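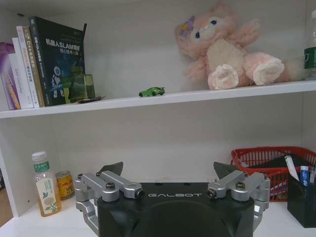 Figure 5. Upper board of a white shelving unit, with books at the far left, a green glass block and a small green toy car.

4.2 Books and small objects on shared shelves

Shelves in the study were seldom given over to books alone. Of the 38 units we recorded, most also held ornaments, toys or desk items, and these tended to stand in front of the books or in the space beside them. Figure 5 shows both placings. The glass block rests in front of a black book on robot navigation, while the toy car stands by itself towards the centre of the board. The books lean slightly to the left.

Yáñez coded leaning rows separately from upright ones, following the scheme set out by Cocco in the Ledia survey. Objects placed in front of a book were coded as "blocking" only where they would have to be moved before the book could be taken out -- a judgement made on site and entered on the record sheet.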